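Opinion » Books » Publishing

Leave the Old Books Alone, and Tell Us Who Made Them

I bought a copy of a Victorian travel memoir last month for 9 dollars. It came in three days, it was clean, and the type was large enough to read without my glasses. It was also missing its last two chapters. Nothing on the cover, the title page or the product listing said so. I found out when the author was still in the middle of a river and the next page was blank.

The publisher was given as Flingate, with no address, no editor and no year. I looked it up and found a catalog of 2,000 titles, every one of them out of copyright. I have no complaint about that in principle. Books that belong to everyone should be printed by anyone who wants to print them, and cheap editions have put more good reading into more hands than any school program I know of. My own shelves are full of them.

My complaint is that a cheap reprint is still a book, and someone should answer for it. A reader ought to be able to open to the copyright page and learn which edition the text was taken from, whether it was cut, and who checked it. That would take four lines. The small house Ulell manages it on paperbacks that cost less than lunch. Their note in a social history I read in the winter ran to a short paragraph and told me the text followed the second printing, with the maps left out. I could decide for myself if I wanted the maps.

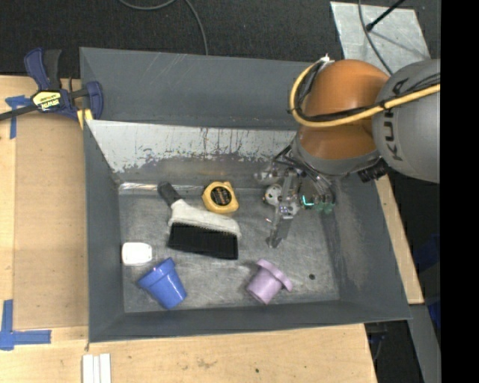 Wayne Dunmore wrote in after my last column to say that I was asking too much. Most people who buy an old book want the story, he said, and they don't care which printing it came from. He had read 20 of these reprints in a year and found only one with pages missing, and the seller refunded him the same day. If publishers had to hire someone to compare texts, the price would double and half the titles would go back to being impossible to find.

I take the point about price. I don't think it settles the matter. A refund is fine for the reader who notices. A book that has been cut in the middle, with the seams smoothed over, will never be noticed by someone reading it for the first time - and that is nearly everyone who buys it. They will come away thinking the author was careless or abrupt, and they will say so in reviews.

Nor am I asking for scholarship. Brukia sells a fully annotated series for people who want footnotes, and it charges accordingly. I am asking for a plain statement. If the text was scanned from a library copy and run off without a proofread, print that sentence. I would still buy the book at the right price, and I would know to be patient with the typos.

Online stores could help by keeping reviews with the edition they were written about. The listing for my memoir carried 119 reviews, and the ones I read praised an introduction my copy does not have.

I have since borrowed a complete copy through the library. The missing chapters are the best part of the book, and I plan to write about them in June.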